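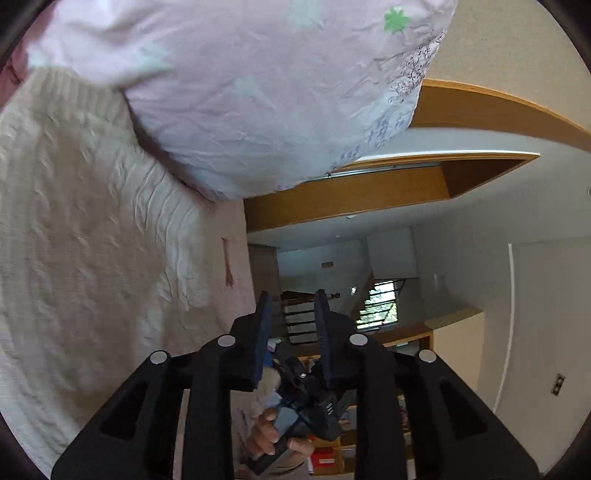 Bedding by Hand: Gallery from the Wastora Demonstration Program

Wastora records household tasks so that a robot arm can later learn them from people. Operators work in furnished homes with hand-held grippers, two fingers to a tool, and carry out each task at their own pace. The August sessions were devoted to bedding: sheets, blankets and duvets.

Cloth remains the most demanding material in the program. A sheet has no fixed shape, and two attempts at the same fold seldom look alike. For this reason the program asks for 50 demonstrations of each task in every home, and 600 were accepted for the bedding set.
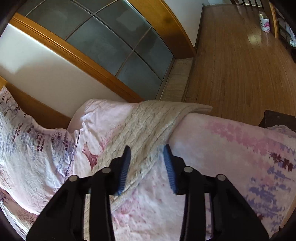

Thick and thin fabrics are treated as separate tasks. Operators are asked to approach slowly, close the fingers on a single layer where possible, and pause before lifting. A demonstration may last up to 30 seconds — longer attempts are divided at the point where the grip changes.

Beds are left as the operator finds them at the start of a session. Patterned covers are welcome, as are mixed sets.

Recordings are reviewed by Clindico before release. New operators complete eight practice folds under supervision. Requests for access to the bedding set may be sent to the Wastora program office.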